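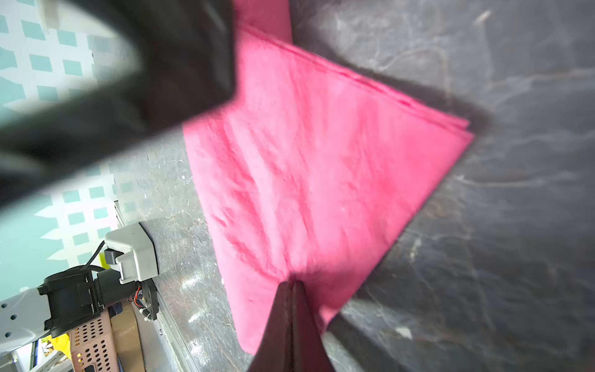 Folded napkin, bright pink, on the dark grey marbled table top.

Flimden Residents' Forum > Dining Room and Hospitality > Napkin folding for the January lunch

Thread opened by L_Lyons (Hospitality Lead)

Members are asked to consider the manner in which cloth napkins are to be folded for the January lunch. The pink set has been selected for this occasion. The attached photograph shows the cloth in layers, with the stacked edges lying along one side and a corner brought out to a point, so that the outline is close to a diamond. It is proposed that this fold, or one very near to it, be adopted for all places.

The matters on which views are sought are as follows. First, whether the diamond is to be preferred to the plain rectangle used last year. Second, whether napkins should be pressed before folding or after. Third, which way the point should face when the napkin is laid.

Replies are requested by Saturday.

Loretta Lyons
Hospitality Lead

Reply from wquintero

Thank you for raising this in good time. I support the diamond. The rectangle was serviceable, but it was hidden under the side plate at most places and several guests did not find their napkin until the soup had been served.

On the second question, I would ask that napkins be pressed flat before folding and not again afterwards. Pressing the finished fold sets a hard line through every layer, and that line remains through the next two washes. The cloth in the photograph has faint creases and I do not regard these as a fault. A cloth napkin that has been folded by hand will show some.

W. Quintero

Reply from northstairs

I must record a different view. Creases are noticeable on a strong colour in a way that they are not on white. If the pink set is to be used, it should be pressed with steam, folded, and pressed again lightly under a tea towel. This was the practice when the lunches were held in the Cuervo Room and no complaint was received.

I would also query the choice of colour. The white set is complete. The pink set, so far as I am aware, is not.

Reply from L_Lyons (Hospitality Lead)

The point regarding the number of pink napkins is accepted. The linen cupboard was checked this morning. The pink set is sufficient for all guests, with five to spare. Two further napkins have been put aside for mending, having come away at the hem, and will not be laid.

The white set has been reserved for the spring dinner and should not be taken out before then.

Reply from table_nine

May I ask for the fold to be written out in steps? I was given the napkins to do last year and was shown the method once, at speed, in a corridor. I should prefer to have something in front of me.

Reply from wquintero

The following is the method I use. It produces a layered diamond of the general kind under discussion, although I cannot say that it matches the photograph at every edge.

Lay the napkin flat with the seamed side uppermost. Fold it in half, and in half again, to make a square. Turn the square so that the four loose corners are at the top.
Take the first loose corner and fold it down, stopping a finger's width short of the bottom point. Take the second and stop a finger's width short of the first. Continue with the third.
Leave the fourth corner standing. Smooth the whole with the flat of the hand, working outwards from the middle.
Tuck the left and right corners underneath if a narrower shape is wanted. For a true diamond, leave them as they are.

The spacing between the layers is a matter of taste. I keep mine narrow.

Reply from northstairs

With respect, this is the stepped pocket fold and it is intended to hold cutlery. If it is laid empty it looks unfinished. Either the knife and fork are placed in it, or a simpler fold should be used.

Reply from wquintero

It may be laid empty. I have laid it empty on many occasions.

Reply from Kedano_Linens

As a supplier to the residents' association we would offer one observation. A deep pink cloth should be washed separately for at least the first few cycles, at a low temperature, and should not be left folded while damp. Where napkins are stored in a diamond fold for a long period, the outer layer may fade along the exposed part if the cupboard is left open to daylight. We suggest storing them flat and folding on the day, or on the evening before at the earliest.

Starch is optional. A light spray helps the point to keep its shape. A heavy one makes the napkin unpleasant to use.

Reply from table_nine

Thank you, the steps are clear. I practised on a kitchen cloth and found that the third corner would not lie down. Is there a remedy, or was the cloth too thick?

Reply from wquintero

The cloth was very probably too thick. Kitchen cloths tend to be. Please try again with one of the napkins before Saturday – the spare ones may be used for this purpose, and Mrs Lyons has the cupboard key.

Reply from moteck_house

On the third question, which has not yet been addressed. The point should face the guest. At Moteck House we lay the napkin in the centre of the place setting with the point towards the chair and the layered edges away from it, and the plates are brought in afterwards. With the napkin to the left of the forks, the same rule applies, but there must be room for it. A diamond is wider than it appears when it is first folded, and on our long table it ran into the neighbouring glass.

I would add that a dark table top suits a bright napkin very well, and that a tablecloth might be dispensed with altogether.

Reply from northstairs

I do not agree that the tablecloth should be dispensed with. Marks from hot dishes are difficult to remove and the surface shows every crumb.

I withdraw my objection to the colour.

Reply from L_Lyons (Hospitality Lead)

Members are thanked for their contributions. The position is now as follows.

The diamond fold is adopted for the January lunch. Napkins will be pressed flat before folding. A second pressing is left to the discretion of the person folding, it being plain that agreement will not be reached. Cutlery will be laid separately. The napkin will be placed in the centre of each setting with the point towards the guest.

Folding will begin at 4 p.m. on the afternoon before the lunch and should take around 2 hours. Those able to assist are asked to reply in this thread. Clean hands are essential, and hand cream should not be applied beforehand.

The question of the tablecloth is to be raised in a separate thread.

Reply from table_nine

I am able to assist from 4 p.m. The third corner now lies down.

Reply from northstairs

I shall attend and will bring my own iron.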